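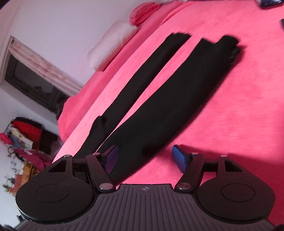
I finally got my sourdough to rise properly and I've been grinning all morning! After 5 flat loaves in March (one of them went straight to the chooks), I rang Ineke Van Loon, who used to bake at Tsakiris, and she told me to stop fussing and leave the dough in the fridge overnight. So I did, for up to 20 hours, and wow — the flavour is completely different. Tangy, chewy, with that lovely dark crust I'd been chasing for ages.

I've gone back to a plain white flour with a handful of rye thrown in, and my starter (named Anine, don't ask) seems to love it. Next I want to try Markos Balaskas's olive loaf, which he bakes in an old camp oven. If anyone has a favourite brand of olives for baking, please tell me in the comments!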